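El orden empieza por la cama

Botond Kovács lleva 6 años entrando en habitaciones ajenas para ayudar a ordenarlas. Trabaja solo, casi siempre en pisos compartidos y en casas de alquiler pequeñas, y cobra por mañana. Antes llevó el almacén de Vatier, una distribuidora de material de oficina, y de allí dice haber sacado casi todo lo que sabe. Hablamos con él el 11/10/2021 en Uverden, en la cafetería Bíró, donde suele parar entre un encargo y otro.

El método que utiliza es sencillo y empieza siempre en el mismo sitio. «La cama es la única superficie grande que hay en un cuarto pequeño», explica. «El suelo no sirve, se pisa. La mesa suele estar llena. Así que estiro la ropa de cama y pongo encima lo que está suelto por la habitación.»

Lo que acaba sobre la manta cambia poco de una casa a otra: envoltorios, tubos a medio gastar, lápices, cuerdas, libros. Kovács no lleva cajas ni etiquetas el primer día. Lleva dos bolsas, una para la basura y otra para el papel, y un paño. «La gente compra las cajas antes de saber qué va a guardar. Luego tiene las cajas y las cosas.»

Le preguntamos por el papel de envolver comida, que aparece en casi todos sus encargos. «Es lo que más hay y lo más fácil. Se tira y ya está. Pero yo dejo que lo tire el dueño del cuarto, no lo tiro yo. Una vez tiré una bolsa vacía en la que alguien había apuntado un teléfono. Desde entonces pregunto también por la basura.»

En su manera de trabajar, la pared se queda para el final. Relojes, diplomas, papeles pegados con cinta, una gorra colgada: todo eso lo deja donde está hasta que la cama y la mesa han quedado despejadas. «Un reloj en la pared no estorba. Un diploma tampoco. Hay quien quiere descolgarlo todo el primer día y por la tarde tiene el cuarto peor que por la mañana.»

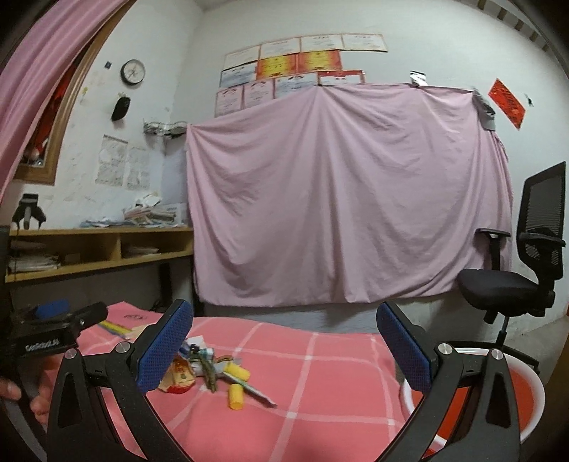
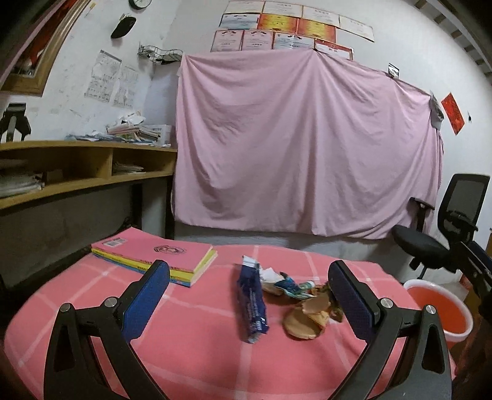

Objetos pequeños y envoltorios sobre la tela rosa de la cama, en un dormitorio con reloj de pared.

Con los libros es más lento. Los apila a un lado, lejos de lo demás, y no los abre. Su norma es que quien vive allí los mire uno por uno, aunque tarde. «Si preguntas "¿lo quieres?", te dicen que sí a todo. Yo pregunto dónde va a estar. Si no sabe dónde, lo deja en el montón y seguimos.»

El caso más largo que recuerda es el de Sándor Hegedűs, profesor de contabilidad jubilado, que lo llamó en marzo para despejar un dormitorio y un pasillo. Hegedűs, que se suma a la conversación con el café ya pedido, guardaba cuadernos, recibos y revistas desde sus años de estudiante. Él mismo hizo el inventario a mano.

«Me salieron 976 papeles sueltos, sin contar las revistas», cuenta. «Me quedé con 271. Lo demás fue a reciclar en varios viajes.» Dice que le costó más el primer montón que todos los siguientes, y que todavía busca de vez en cuando un recibo que ya no tiene. Kovács le corta: «Ese recibo era de una plancha». Hegedűs responde que la plancha sigue funcionando.

Para las estanterías abiertas, las de huecos sin puerta, Kovács recomienda guardar el papel tumbado y en pilas bajas. De pie se dobla y al cabo de unos meses hay que rehacerlo. Arriba no pone nada, o lo intenta. «La parte de arriba de un mueble se llena sola. Cajas, folletos, lo que uno trae en la mano al entrar. En casa me pasa igual.»

Tampoco es partidario de los productos especiales. Usa unas fundas de plástico de Mustix para los documentos que hay que conservar, compradas en un lote de 1000 cuando dejó el almacén, y aún le quedan. Para los tubos y los lápices le vale un bote cualquiera. Los cables los enrolla y los ata con un trozo de cuerda – si hay cuerda por el cuarto, con esa misma.

Una mañana suele bastar para una cama y una mesa. El armario lo deja para otro día y avisa de ello por teléfono, porque hay clientes que cuentan con terminarlo todo antes de comer. «A mediodía la cama tiene que estar libre. Alguien va a dormir ahí esa noche.»

En invierno le entran menos encargos. Este año piensa aprovechar para vaciar su trastero, que comparte con un vecino y que lleva tiempo aplazando. Hegedűs se ha ofrecido a hacerle el inventario.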